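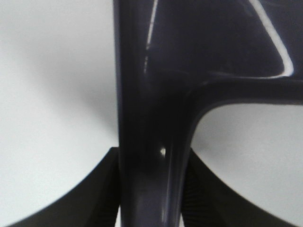
I've had it with rainy season snobbery. Every time I tell someone I'm off to Jument in the wet months I get the same face, the one you'd give a person who orders soup in July. Too humid, they say, the ferries don't run, the road to Sitompul floods, wait until the dry! Well, I've done both now, three wet trips and one dry one, and I'd pick the wet again tomorrow. The dry season brochures sell you a town as smooth and shiny as dark glossy plastic with the light bouncing off it, and I'd like to put in a word for the scuffed version.

Start with money, because I always do. My room over the harbor was 70 a night in April. The same room in the dry, same squeaky fan, same view of the fish market roof, was 200, and I had to book it months ahead. The woman who runs the place, Beril Erdem, told me she'd much sooner have guests spread over the whole year than all piled into the good months and then none at all. She can't keep her cook on otherwise. I think about that a lot when people tell me the town is "closed" in the rain. It's a bit less closed every time someone shows up.

Then there's the weather itself, which gets such a bad press. It rains hard, yes. It also rains mostly in the late afternoon, and by then I've had my swim and my walk and I'm ready to sit on a covered porch with a book anyway. The falls above Udora are a damp patch on a rock in the dry season (I hiked 20 minutes to look at that patch, and I was not gracious about it). In the wet you hear them from the parking lot.

My friend Ilari Hirvonen disagrees with all of this and I should be fair to him. He came along once, got stuck in Vevis for two nights when the bridge went under, and missed his flight home. The new ticket cost him 900 and he still brings it up. If you've got kids in school or a boss who counts your days, go in the dry, I won't argue. The hiking is better too — some of the long trails don't even open until the ground firms up.

But if you have a little slack in your plans, go when it's green. Pack sandals you don't care about and leave the nice suitcase at home. Beril does a ginger fish stew when it's pouring, and you have to ask for it before noon.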